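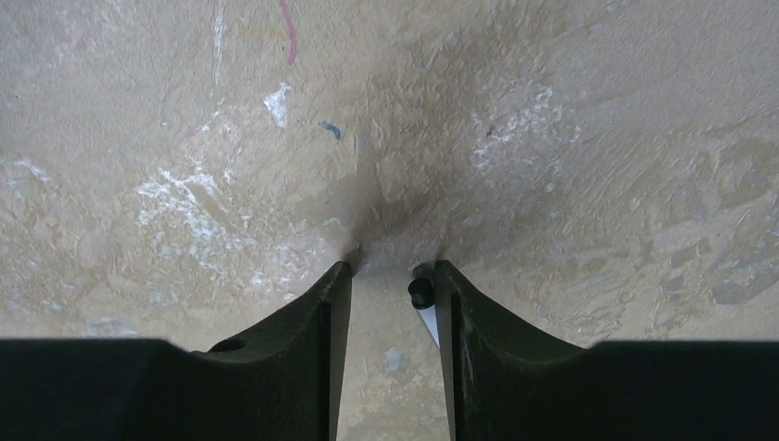 Beige is the color of people who have given up, a reader wrote to me after my last column, and she added that if she enters one more apartment where the sofa, the carpet and the dog are all the same shade, she will turn around and leave.

I have thought about her letter for more than a week, because I live in such an apartment (without the dog). I would like to defend it. I grew up in Birnik, in a house where each room had its own strong color, and my mother repainted them when she was sad or when she was very happy. The kitchen was orange for 9 years. I do not say this was bad, and I still like orange. But I learned early what a wall can do to you when you only want to drink your tea at six in the morning.

My opinion is that people who dislike beige have mostly met the smooth kind. A smooth beige wall under a strong ceiling lamp really is a sad thing, I agree with the reader in this. It looks like the corridor of an office where you wait for a stamp. The beige I mean has a surface. It is woven, or knotted, or rough like a sack, and the light stays in it. In the morning such a cloth is almost gray and at the end of the day it is close to honey. You did nothing and you did not pay for a new color.

When I moved, I bought a couch cover and a rug from Rana, a small shop which I recommend to everybody with patience. The seller asked me which beige I wanted. I said the normal one, and she looked at me with some pity. Then she opened a book of samples and made me close my eyes and touch them. I believe this is the correct way to choose textiles and I do not understand why it is not done everywhere. With my eyes closed I chose a thick weave called Tamora, which I had already refused with my eyes open. It was written on the card that the price was for 2 meters. I had read it as the price for one, so for once a mistake was in my favor.

Now I must be fair. Rough cloth has its problems. Crumbs go into it and live there. A vacuum cleaner takes the top ones, and for the rest you need a stiff brush and a Sunday. Wool sweaters leave small balls on it. If you spill coffee, do not rub! Press with a dry towel, then a damp one, then the dry one again. My neighbor rubs, and her armchair has a bald place in the shape of her hand. There is also the question of cats, about which I have no experience and so I stay silent.

A second complaint I hear often is that beige is a fashion, and that in a few years we will all be ashamed, as our parents are ashamed of their brown tiles. Maybe so. A furniture fair I visited in June had 19 stands and I think I could have slept on any of them without knowing in whose living room I was. One company, Nonevness, had a whole collection in what they called "quiet sand," and the armchair alone was 2,028 dollars. For this money I would like my sand a little louder. When shops sell a calm room as a luxury, I understand very well the anger of my reader. Calm should be cheap. A sack of undyed linen was once the cheapest thing in the store, and people dyed it only when they could afford to.

But I ask her to consider what happens in front of a plain background. In my mother's orange kitchen nobody noticed the apples. On my table cover, which is beige and rough and a little too long on one side, a single apple is an event. So is a blue cup, or a letter, or the hands of a guest. My friends look better in my living room than they look in theirs – I have told them this and they were not all pleased.

I do not want that everybody lives as I do. If you are young and want a red wall, paint it red, and paint it before you put in the furniture. If you have small children, choose a darker cloth or take off the covers until they are at school. I only ask that before you write to a newspaper about people who gave up, you go to a shop, close your eyes, and put your palm on the heavy weave for a minute. The reader has invited me to see her yellow hallway, and I will go next month, with apples.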